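# Chapter 4: Sorting, Sets, and Small Things 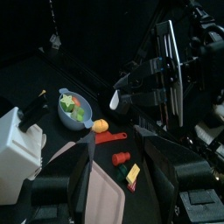 *Figure 4.1. Toy kitchen items on a black tabletop, with pieces of toy food in a blue-grey bowl.*

Play food looks simple to store until a classroom has a lot of it. Most preschool rooms start with one set and add to it over the years. A second set arrives as a gift. A third is bought when the first wears out, but the first is never thrown away. By then the pieces no longer match, the original boxes are gone, and the children put things wherever there is space.

This chapter is about the play kitchen: what goes in it, how the pieces are grouped, and how children can learn to put them away themselves. It builds on Chapter 3, which covered blocks and other materials where every piece has a clear shape and a clear shelf. Kitchen toys are harder. A bowl can be a thing to store or a thing to store other things in. A piece of fruit can belong with the food, with others of its color, or with the cutting tools a child was using it with.

## Three ways to group

Look again at Figure 4.1. Three pieces or groups of food are in the bowl, and a yellow-orange fruit is touching one of its handles. A flat red utensil, shaped like a knife, lies just below the fruit. Farther down is a red piece shaped like a bottle. An adult asked to tidy this table would probably make two piles, food and tools. A four-year-old may do something different.

**By color.** Younger children often start here. The red utensil and the red bottle go together, and the green pieces go together. The result may look wrong to an adult, but the child has followed a rule and kept to it. Say the rule aloud: "You put the red ones together."

**By kind.** Food goes in one place, dishes in another, and tools in a third. This is the grouping used in most classrooms and in most homes. It depends on knowing what each piece stands for, and that can take some talk. Children who have never eaten a certain vegetable will have trouble placing it.

**By use.** A child who is making soup wants the bowl, the vegetables, and something to cut with, all within reach. When play stops, these things feel like one group to that child. Sorting by use is common during play and less common at cleanup.

None of these should be corrected on the first day. Watch what the children do, and write it down before labeling any bins.

## A classroom case

Hussam Farah teaches a mixed-age group at the Niazi Children's Center. When he took over the room in May, the play kitchen had one deep bin for everything. He and an aide emptied it onto the rug and counted 837 pieces, including beads and puzzle parts that had drifted in from other areas. They kept 600 and moved the rest to storage or back to their own shelves.

Farah first tried 11 small bins with printed labels. The children used the ones on the bottom shelf and ignored the others. After two weeks he cut the number to four: food, dishes, pots, and tools. Each bin got a drawing made by a child in the class. Cleanup took less time, and the arguments were mostly about the toy bottles, which some children called food and others called dishes. The class voted for food.

We will return to Farah's room in Section 4.3, where the floor plan is shown, and in the review at the end of the chapter.

## Before you read on

Find a small group of kitchen items at home or in your placement classroom. Use real or toy pieces. Sort them once by color, once by kind, and once by use. For each sort, note which items were hard to place and what you decided to do with them. Keep your notes. You will need them for the planning sheet in Section 4.2.

**Key terms in this chapter:** attribute, category, open storage, rotation, sorting rule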